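**Kimico Robotics pauses wire-picking cells at Tarner plant after grippers decline to let go**

*Fault caused no injuries, 56 hours of downtime and one very long tangle*
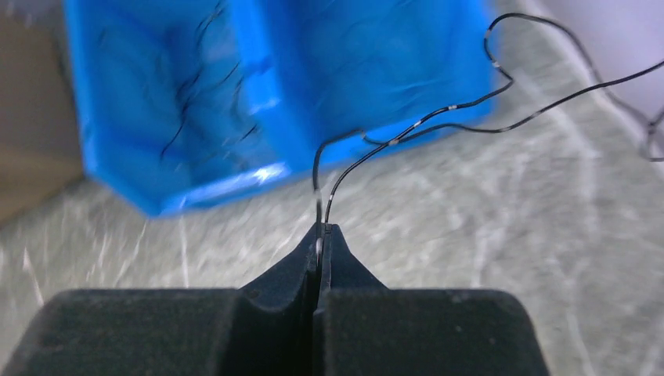 *A Kimico gripper holds a black wire with white markings beside a blue plastic bin.*

TARNER, 8/11/24 – Kimico has paused automated wire picking at its Tarner plant following a fault in the software that tells its robot grippers when to open. The grippers were told to hold on to the wire until it was safely delivered. They took this to heart.

The fault affected two picking cells, both running release 289 of the Illar control software. Each cell lifts single lengths of wire out of a bin and hands them to a sorting tray. When a wire snagged on its neighbors, the gripper should have sensed the extra pull, opened its fingers and tried again. Release 289 read the pull as a sign that the wire was slipping, and squeezed harder.

The first cell then moved off toward its tray with one wire in its fingers and 48 others following behind. The bin went too, for part of the way. The second cell did much the same thing a few minutes later, on a smaller scale.

No one was hurt. The safety fence was closed, as it should have been, and the operator on shift pressed the stop button. That stopped the arm but left the fingers shut, which is how they are built to behave when power is cut. The wire had to be snipped free with a pair of hand cutters. Kimico has since bought more hand cutters.

An outside review by the safety firm Peltonen found three things wrong. The pull limit had been entered with the wrong sign, so that a stronger tug called for a stronger grip. The test bins used before the release held neatly laid wires, a condition the plant has never managed to reproduce. And a warning did appear on the operator screen, under the heading "Good hold."

Kimico accepts all three findings and has already changed the heading.

Both cells have gone back to the previous Illar release and will stay at reduced speed until a corrected version passes testing. The new tests will use bins of properly snarled wire, prepared by plant staff, who report that this takes very little effort. A manual finger release is also being fitted to each gripper, within reach of the fence gate.

Customers running Illar release 289 with any flexible part – wire, hose, cord or string – should stop using it and return to the earlier release. Customers picking rigid parts are not affected but should update when the fix is available later in November.

Orders from Tarner are being picked by hand in the meantime and are shipping on schedule, slightly ahead of it in fact.

**Media contact:** Kimico Press Office, Tarner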